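Ferncombe坡地项目开放日走访记

Eltska公司办的开放日,入口设在Ferncombe山脚下原来的苗圃停车场。我到的时候离开门还有一刻钟,已经有人在排队领鞋套,领鞋套要先登记姓名、住址和电子邮箱,登记表最下面有一行灰色小字,说填写者同意“被计入公众参与记录”。我问前台的年轻人,计入参与记录是什么意思,是不是说我来过就等于我被征询过意见。他说他只负责发鞋套。

我在那一行字下面画了道横线,旁边写了“不同意”,拍了照,然后进门。后面的一位老先生看见了,也照样画了一道。

先交代一下背景,已经跟了这件事几年的读者可以跳过这一段。Ferncombe是Tetport镇东边的一片缓坡草场,坡顶的山脊线在镇规划里一直列为应予保护的景观。Eltska想在坡的西侧盖住宅,第一版方案由镇议会批了,随后被两个居民团体告上法庭。法官撤销了那次批准,理由主要有两条:环境评估没有认真处理坡下那条溪(本地人叫它Farkas溪,沿着旧Farkas农场的地界流下来)的来水问题;评估里所谓的“替代方案”与原方案几乎一模一样,起不到比较的作用。公司要求重审,被驳回。去年下半年公司拿出了修订版,户数从原先的数目减到109户,今年二月镇议会要再开一次听证。开放日就夹在这中间。

公司的说法是,判决“指出了若干文件上的不足”,修订版已经“逐一补齐”。开放日的宣传单上印的就是这两句。我把判决书从头到尾读过两遍,法官写的比“文件上的不足”要重得多。他说镇议会在作决定时,手里没有足够的信息去作这个决定。这句话我在展厅里找了一上午,没有在任何一块展板上找到。

展厅是苗圃的旧温室改的,暖气开得很足。展板沿着墙排成一圈,顺序是:历史、生态、交通、住宅、社区受益,最后才是“法律程序”。法律程序那块板比别的都窄,贴在通往洗手间的转角上,字号也小。上面有一条时间线,从“提交申请”直接跳到“修订申请”,中间画了一个浅灰色的圆点,写着“司法审查”。没有写结果。一个不了解情况的人看过去,会以为司法审查是申请的一道常规手续,办完了就往下走。

我请讲解员解释这个灰点。讲解员叫Miklós Bíró,是公司请来的规划顾问,说话温和,耐心也好,我得承认他是当天少数愿意把问题听完的人。他说时间线的空间有限。我说“批准被撤销”只有五个字,跟“司法审查”比只多一个字。他笑了一下,说会向制作展板的同事反映。

生态那块板前面人最多。板上说修订版把建筑红线从溪岸退后到100米,比原来“大幅增加”。原来退多少,板上没写。我带了第一版的图纸复印件,翻给Bíró看:第一版的退距是从溪流中心线量起,修订版是从“岸边植被外缘”量起,两个起点不同,数字没法直接比。他看了一会儿,说修订版的量法对溪流更有利,因为植被外缘离水更远。这个逻辑单独看是成立的。可是植被外缘是谁定的,什么时候定的?他说是公司委托的调查,在旱季做的。旱季的植被外缘比雨季往里缩多少,他没有数据,答应会后发给我。到写这篇的时候我还没有收到。

来水问题是上次官司的核心,所以我在这块板前待得最久。新方案加了两个滞洪池,模型上用蓝色有机玻璃表示,很漂亮。滞洪池的容量按什么样的暴雨来算,展板写的是“按现行标准”。现行标准是哪一年的,我追问之后得到的回答是“工程报告里有”。工程报告在哪里?在镇政府大楼可以预约查阅。开放日现场有没有一份?没有。只有一份16页的摘要,封面是一对父女在草地上放风筝。

我把摘要带回家看完了。里面“水”这个字出现得很勤,滞洪池的计算方法一句也没有。有一页专门讲将来滞洪池边会种什么芦苇。种芦苇我不反对。 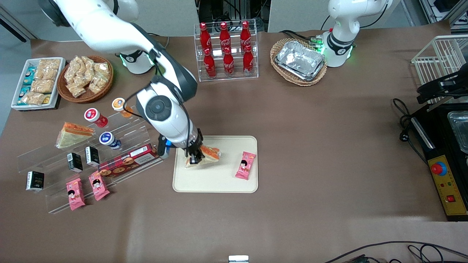
桌上的三明治、糖果与零食篮

上午的第二项安排是上坡。大家穿着鞋套和发的反光背心,跟着两个工作人员沿旧农道往上走,走到半坡一个插了小旗的平台停下。旗子有两种颜色,白的代表道路边线,橙的代表房屋转角。工作人员请我们站在平台中央往西看,说将来的住户看到的就是这个景。景是好的,Tetport的屋顶和教堂塔楼都在下面,再远是河。

问题在于镇上的人担心的是另一个方向:从下面往上看。山脊线保护的意思,就是从镇里抬头时,坡顶应当还是草。我问能不能走到镇里那一侧,由人在坡上举起标杆,让我们看看屋脊有多高。工作人员说今天没有这个安排。同行有位女士说,邻县搞过类似的项目,开发商用气球标高度,住户在自家窗口就能看见。工作人员说气球受风影响不准确。当天没什么风。

最高一排房子的屋脊离山脊线有多少落差,展厅里的剖面图标的是21米。我在图前用尺子量过,图的纵横比例不一样,纵向压扁了,坡看上去比脚下实际走的要缓得多。图下角有标注,写明“纵横比例不同”,所以不能说它骗人。只是一屋子看图的人里,有多少会去读那个角落,我比较悲观。而且剖面的位置是公司选的,切在坡最陡的一段,那里落差自然最大。北端坡缓,房子离脊线近得多,没有剖面。

我把这一点提给了Bíró。他翻了翻手里的文件夹,说北端的剖面“在技术附件里”。技术附件同样要预约。

下坡的时候我和Ute Teuber走在一起。她是退休的水文测量员,上一轮诉讼里给居民团体写过一份意见,被法官引用了一小段。她对修订版的态度比我复杂。她认为户数减下来是真的减,道路绕开了那片泉眼也是真的,这些是打官司打出来的结果,应当记在账上。她不满意的是评估的顺序。“先把房子摆好了,再去算水往哪里走,”她说,“算出来的东西当然总是刚好够用。”她停下来指给我看农道边上一条浅沟,沟底有细砂,说是今年冬天的雨带下来的,公司的地形图上没有这条沟。

我不懂水文,没有能力判断一条浅沟要紧不要紧。但是我能看出它在那里,也能看出图上没有。

回到温室以后是问答。公司把问答安排成“圆桌对话”,每张桌子坐几个人,配一名工作人员记录,大家各谈各的,没有公开提问环节。我对这种形式一向有意见。在公开提问里,一个人问出来的问题所有人都听得见,答不上来所有人也都看得见。分了桌,同一个问题可以有四五种答法,事后谁也对不上。我特意换了三张桌子,问了同一个问题:如果二月听证之后镇议会再次批准,居民再次起诉,公司在判决之前会不会先动土?

第一张桌子的回答是“我们尊重司法程序”。第二张桌子的回答是“场地准备工作不属于动土”。第三张桌子的工作人员说她是做景观设计的,不清楚,但她个人觉得应当等。我喜欢第三个回答,可惜它没有任何约束力。

第二个回答值得多说几句。所谓场地准备,包括清表、修临时道路、迁移表土。草场的表土一旦翻走,日后就算官司赢了,恢复成什么样子谁也说不准。上一轮诉讼期间法院没有下过禁令,因为公司当时口头表示不会进场。这一次有没有书面的表示?我问了,记录员把问题写在便利贴上,贴到了墙上的“待回复”一栏。那一栏在我离开时已经贴满了,旁边“社区心愿”一栏也贴了不少,有人希望有儿童乐园,有人希望有遛狗的地方。我猜后者在听证材料里会得到更多篇幅。

交通那块板我看得潦草,只记一件事。公司说高峰时段新增车流“在道路容量以内”,计数点设在山脚路口。那个路口本来就不堵,堵的是再往镇里去的桥头。桥头没有设点。负责交通的顾问说桥头超出研究范围。研究范围由谁划定?由公司与镇政府“共同商定”。商定的会议有没有纪要?他说应该有。我已经向镇政府提了信息公开申请,申请日期是2025年1月21日,按规定的答复期限,恐怕要听证前后才能拿到。

“社区受益”那块板列了一笔基金,用来维护坡顶的步道,还有一块要移交给镇里的开放空间。移交的开放空间面积听上去很慷慨,占整个地块的大约一半。我对照地图看,其中大部分是本来就盖不了房子的陡坡和泉眼周围的湿地。把不能盖的地送出来,再把它算成让步,这种账在坡地项目里我见过不止一回。何况移交之后,边坡滑塌的维护责任也跟着一起移交。基金能不能覆盖这一块,协议草案还没有公开。Bíró说草案正在与镇方律师商议。我问听证之前公众能不能看到,他说“希望如此”。

也有几处我认为做得像样,一并写下来,免得有人说我是去挑刺的(我确实是去挑刺的)。夜间照明的方案改了,坡上半段取消了路灯,只留低位灯,这一点原先居民提过很多次。旧农道保留为公共通行的路,在图上画成了实线,第一版里是虚线。泉眼那一圈不进机械,写进了施工条件,措辞也算明确。还有模型,这次做了可以掀开的一层,能看到地下管线,愿意蹲下来看的人不多,不过东西是真的摆在那里。

但是我得把话说回来。这些改动每一项都出现在法院撤销批准之后。公司在展厅里把它们称作“倾听的成果”。在第一次听证会上,照明、农道、泉眼,三件事都有人讲过,会议记录白纸黑字,当时的答复一律是“已充分考虑”。判决书下来,忽然就都能改了。我不反对公司给自己贴金,只希望镇议会的各位在二月投票时记得先后次序。

镇议会那边,我只碰见了一位议员。他在模型前站了一会儿,拿了一份摘要,跟公司的人握手,坐了一桌,没有上坡。我问他看没看过判决书全文,他说法务给过要点。我问法务要点有几页,他说他不方便谈内部文件。上一次的判决里批评的正是决策者手里没有足够的信息,换了一轮,看文件的习惯似乎没有怎么换。当然,我只碰见了他一个,别的议员也许把全文都读了,我愿意相信。

散场前每人要交回反光背心,换一张问卷。问卷第一题:“您对修订方案中哪一项改进最满意?”下面有几个选项,没有“都不满意”,也没有“看不出来”。第二题问希望将来的社区叫什么名字。我在第一题空白处写了滞洪池的设计标准、北端剖面、桥头计数点和动土的书面承诺,写到背面去了。收问卷的人很客气,说写得真详细。

打算去听证的读者,有几件事可以提前准备。工程报告和技术附件都在镇政府大楼一层的规划窗口,要先打电话约,不能外借,可以拍照。书面意见在听证前提交的会进入正式记录,这一点比现场发言更要紧:上一轮诉讼里法官能看的,只有正式记录里的东西,圆桌上的话和墙上的便利贴都不在内。意见最好写具体,指明是哪份文件的哪一页。“反对破坏环境”这样的句子,对方一句“已充分考虑”就可以打发;“第几页的退距起点与第一版不同,请说明换算结果”,就必须有个答法。如果你在开放日登记过邮箱,建议另外去信说明,到场不代表赞同,也不代表已经提交意见。

Teuber准备在雨后再去一趟农道,把那条浅沟的走向和断面测下来,连同照片一起交给镇里。她问有没有人愿意帮忙拉尺子。农道目前仍然对公众开放,不需要经过公司的入口,从镇东的旧水塔后面就能上去,路滑,穿靴子。

Bíró先生答应给我的旱季植被调查和北端剖面,收到以后我会原样贴在本页下方。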